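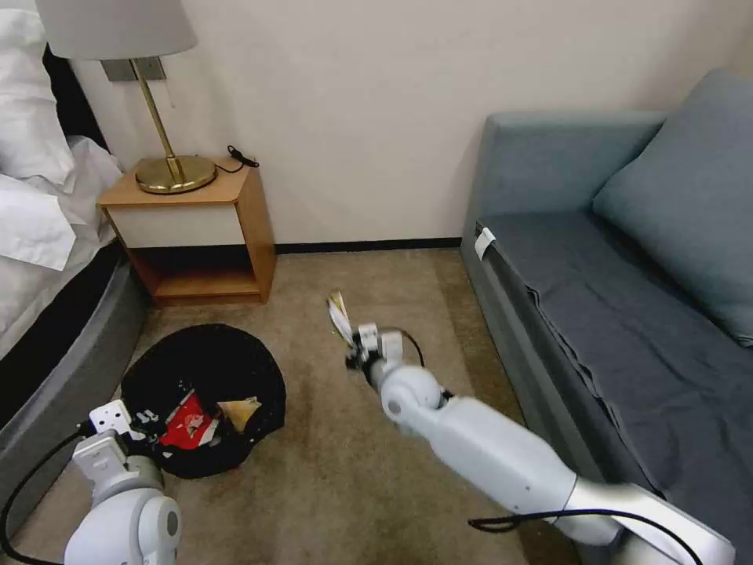 # Lakora Girls Soccer League - Frequently Asked Questions

Updated December 11, 2018. If your question is not answered on this page, please write to Vasilică Husar, who makes the schedule, or to Albane Besson for everything about hotels and travel.

### How are the playoff places decided?

The first seven teams of the regular season go to the playoffs. The team in first place does not play in the first round. The others play one match only, at the field of the higher team. There is no second leg.

### What if two teams finish with the same points?

We look first at the match between these two teams. If it was a draw, we look at goal difference in the whole season, and after this at goals scored. Last November, Novelon and Midutia were equal in everything, and we had to draw lots in the office. It is still the rule.

### Can a player change school during the season?

Yes, but she can't play for the new team in the playoffs if she already played more than 2 matches for the old one. The transfer form must be signed by both coaches. An email from one coach is not enough.

### Our match was stopped because of bad weather. Do we play it again?

If the second half has started, the result stays. If not, the match is played again from the beginning, with the score 0-0. Yellow cards from the stopped match are also canceled, but red cards are not.

### Where do the teams sleep during the final weekend?

Every school books its own rooms. The league has a reduced price at two places in Midutia, and Albane sends the list to coaches when the pairings are known. Please give her the number of players and adults together, not in separate messages. 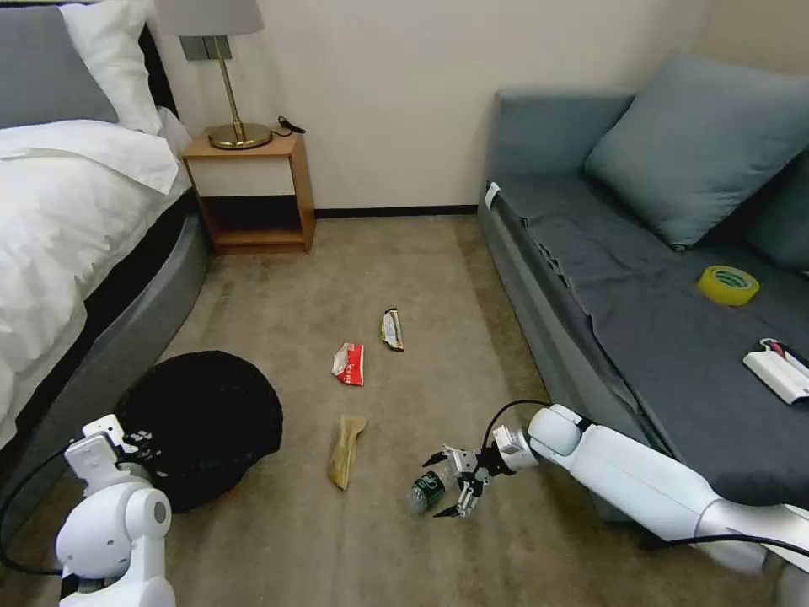 *Bedroom with sofa and carpet*

### Is there a deposit for the rooms?

The league pays nothing to the hotel for you. The school pays a deposit of $300 for the group, and it is returned after check-out if there is no damage and the rooms are left tidy. Questions about the deposit go to the hotel directly.

### How much are tickets for the final?

Students enter free with a school card. Cropper Field has 2,000 seats and we have never filled it, so it is not necessary to reserve. Parents can buy tickets at the gate, in cash only - we are sorry, the card machine is not working there.

### Can we bring drums?

Drums yes, air horns no. The referee can ask you to stop the drums too, and then you must stop.

### When is the schedule for next season published?

After the coaches' meeting. Please do not ask Vasilică before it, he doesn't have it.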